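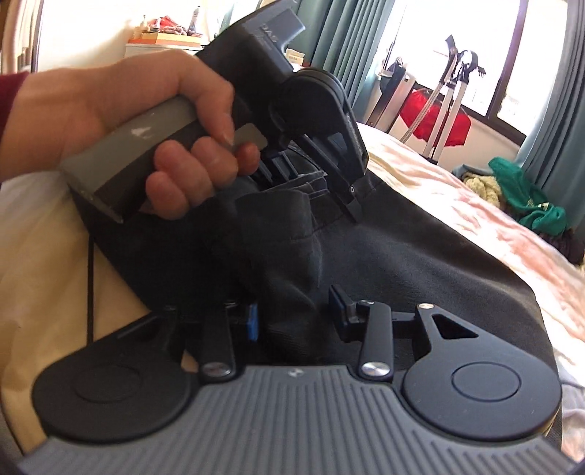 Home | About | Essays | Archive | Contact

The Case for Folding on the Bed

Household guidance has long favored the table as the proper place to fold clothing. A table is firm, level and set at a convenient height. The Kirnport Institute for Domestic Practice takes a different view, at least where large garments are concerned, and sets it out briefly here.

A coat or a long jacket needs room. On most kitchen tables the sleeves hang over the side, and their weight pulls the body of the garment out of line before the first fold is made. A bed allows the whole piece to lie open. Seams can be matched, cords and straps can be drawn clear, and the fabric can be smoothed from the center outward.

Black clothing deserves particular care. Creases are hard to see in dark cloth, and a fold that looks straight from one side may prove uneven from the other. Pale bedding helps, as the outline of the garment stands out plainly against it.

The objection most often raised is that a mattress gives under the hand. This is true, and for shirts and table linen the firm surface should be kept. In our household survey in Undimia, however, 98 homes replied, and nearly 13 had a table long enough for an adult coat. Every one of them had a bed.

We therefore ask that schools teaching home management give both surfaces equal standing – and that the bed be made first.

Kirnport Institute, 2023-03-28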